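Budget for a second two-arm station - hands or grippers?
Forum: Lab Equipment and Purchasing

dumano_bench
We have money for one more two-arm station and the quote is due in September. The arms are settled. My question is whether to pay for full five-finger hands again or go with plain two-jaw grippers and keep the difference for spares.

pranel22
What are you picking up? For boxes and parts in a tray I would go with jaws every time. We went that way and have replaced 3 sets of pads, nothing else.

dumano_bench
Small loose objects on a tabletop, mostly sorting and handing over from one side to the other.

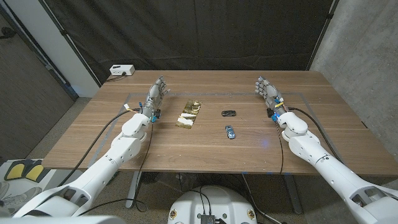
Cabling is the part I under-budgeted last time. The quote had one line for it, $600, and that did not cover the replacements. You can see how the thick black cables bow out from each wrist, with a thinner one down the inside of each arm. Any of those can catch on something. I want to price cable guides and a spare set from the start this time.

zimine
Get the hands. Toy cars like those are easy for jaws, but that flat shiny strip is a different story. Try getting a jaw under something like that on bare wood.

pranel22
Disagree. Put a thin foam mat down and jaws will get it. A mat is a lot cheaper than five fingers times two.

zimine
A mat changes your table, and then it doesn't match the station you already have. Two stations that don't match is a cost too.

man_ops
Ask for the lead time on a single replacement hand before you sign anything. Ours took 4 months and the station sat. We buy a third hand with every pair now.

dumano_bench
Good point, I had not asked. Will get quotes both ways, with the spare hand as its own line, and post the totals.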